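4. Clearing the table: what to expect

Most folks ask us first whether the Nullard can tidy a kitchen by itself yet. Not quite, I'm afraid, though it does get a little further along with each update! 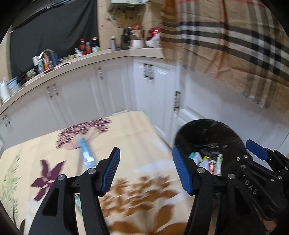
1. Pick one table and stay with it for the first 6 sessions.
2. Open both jaws fully before you begin.
3. Move slowly near the bin.

Note: Printed tablecloths can still fool it, so give it time.

Caution: Keep glass out of reach.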